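6 min read

14 shares | 3 comments

A common grip for a common task

Most recording rigs for two-handed manipulation are built to the preference of whoever first needed one. The results are difficult to compare. A pad angle that suits a rigid box will drag on cloth, and a session recorded in February may not match one recorded after the pads have been changed. The Tunthorpe draft practice, now in its second circulation, is an attempt to fix the parts of the process that can be fixed on paper.

The draft covers hand-held grippers used in pairs on soft goods. Its lead editor, Styliani Kalogeropoulos, kept the scope narrow on purpose. Rigid parts already have workable test pieces. Textiles do not, and the draft settles on a mesh bag with a zipper as its reference article because it combines a limp body, a bound edge and a stiff line that has to be gripped at a particular point.

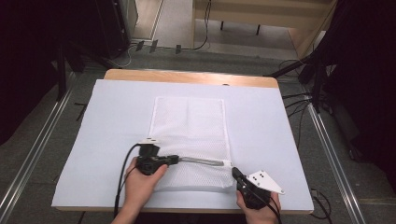
Section 2 deals with the work surface. It calls for a plain, light covering that lies flat, with the article placed near the centre so that both hands can reach it at a comfortable elbow angle. Cables are to be routed clear of the article before recording begins. The draft sets no limit on cable length, which Severino Gallardo of Drornex regards as an omission. His comment asks for a strain relief at the wrist and a check that the operator can turn each hand fully in both directions without load on the connector.

Section 3 concerns the fingers. Pads must be inspected at the start of each session and replaced when an edge has rounded enough to change the line of contact. Dust is to be wiped off with a dry cloth. Solvents are not permitted on rubber faces. The pivot fasteners are checked for play, and any looseness is written down even where the gripper is still considered serviceable. 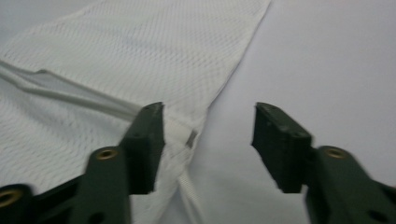 Approach is the most contested part of the text. The first circulation asked operators to close both grippers at the same moment. Marcelino Cuesta, who reviewed 137 recordings for the working group, found the rule hard to follow on mesh and harder to verify afterward. The revised wording has one gripper hold while the other works, and requires a short pause with the jaws open before each closure. The pause gives the reviewer a clean start point and costs very little time.

There is also a clause on failed grips. They stay in the record. An operator who misses the tab reopens, backs off and tries again, and the attempt is labelled as a miss. Rosalía Rivas argued for a separate file – her view is that mixed sets are too easily misused – but the group kept a single file with mandatory labels. 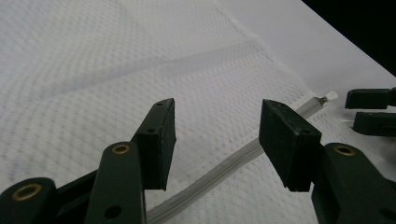

What remains open

Comments on the second circulation close after Sep 9, 2019. The main outstanding item is wear. Figueroa has proposed a fixed pad life of 3000 closures, while Zustlow prefers inspection alone and no number. A compromise, with inspection at every session and replacement at the fixed figure regardless of condition, is on the table for the next draft.

37 shares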